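We use cookies to keep you logged in and remember your settings. Accept / Manage

Cans in a tray or straight on the shelf?

lidlifter17: I've been putting all our cans in one shallow plastic tray so I can slide the whole lot out at once. My sister thinks I'm wasting shelf space. Who's right? (Me, I hope!)

Odette Pons: Team tray! I had a bean can hiding at the back from May until last week. Get one with holes in the sides, so much easier to wipe out.

mostlysoup: Disagree, sorry. I bought 3 of the Foketti ones and they ate up so much room that I went back to plain rows. Trays are for small stuff like jars and packets.

lidlifter17: Hmm, but do you stand your cans up? I can't stand it when they roll.

Odette Pons: Standing, always, lids up, so I can grab the pull tabs. I like a shallow tray for that, and lavender is my color at the moment:

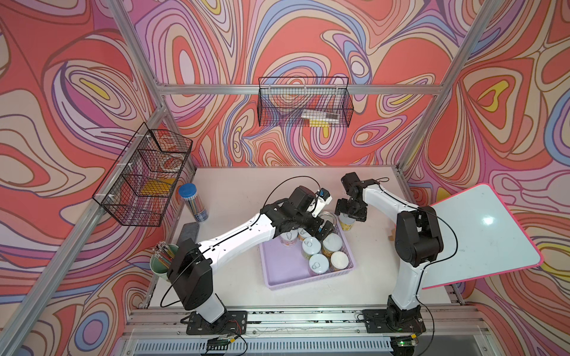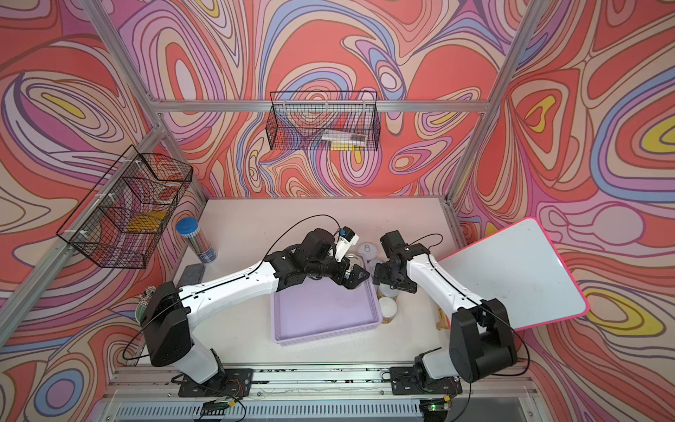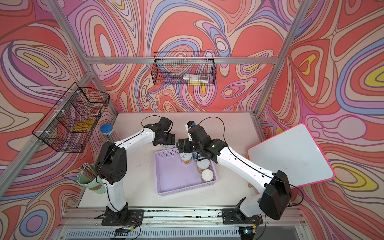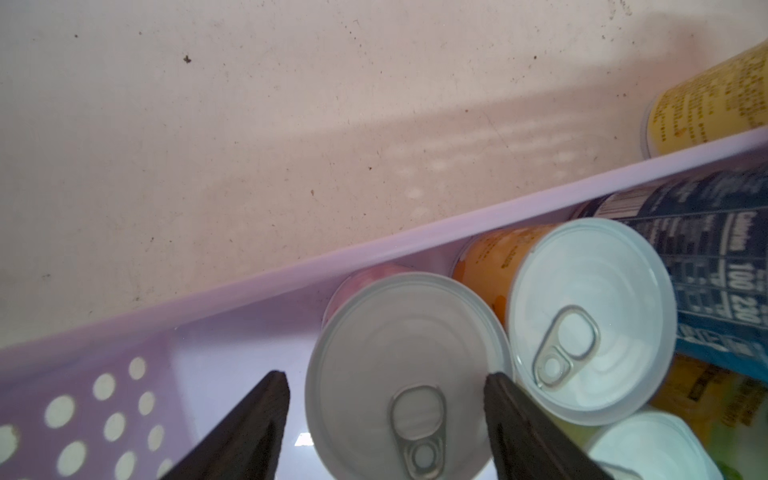

Bülent Tekin: I'm with mostlysoup on the space thing, but you could split the difference. Tray for whatever you open every week, plain rows for the backups. Mine holds five cans and I refill it on Sundays when I do the shopping list.

mostlysoup: OK, that I could live with. Still not buying another Foketti.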